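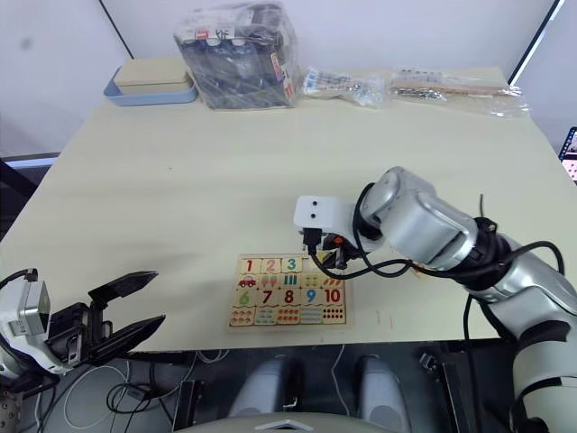

Pundomau build FAQ

I keep getting the same questions about my two-arm build at the Callmont shared shop, so I'm putting the answers in one place!

What did it cost?
I've spent $675 on cables and brackets so far. The arms I got secondhand, and I'm not adding those up (please don't make me).

Why number puzzles?
Flat tiles are hard to pick up, and I like a challenge. Plus they're cheap!

How long did the wiring take?
11 evenings. I routed one arm the wrong way and had to redo the whole thing – leave slack at the wrist, trust me.

Can I get your code?
Sure, it's in the Pundomau folder on the shop drive. Version 91 is the one I'm running.

Can I come try it?
Yes, most evenings after 7. Ring the side bell, the front one's broken.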